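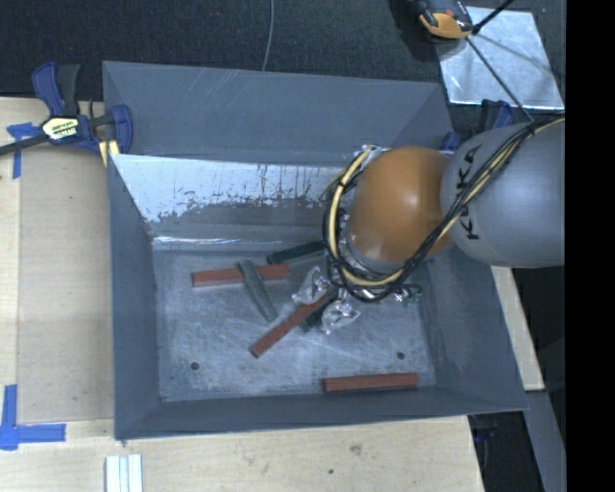 Why does a gripper that handles single bars without trouble start to fail when two bars lie across or against each other?

Our best reading is that the fingers close on the bar they came for and catch its neighbor as well, so the load on the wrist is one the planner never expected, and the arm stops itself with a torque fault.

Figure 1. Picking bars from the metal bin.

5.2 Double grasps and protective stops

We had grown rather fond of the Skamum controller by this point, and so it was a little humbling to go back through the logs from September. Of 2695 attempts, 104 ended in a protective stop, and in 15 of those the bar was dropped outside the bin — a matter we take seriously, as people do work close by. Lowering the closing speed helped somewhat, and we are grateful to our colleagues at Clotura for suggesting it. The remaining stops all came from crossed bars, and we return to them in Section 9.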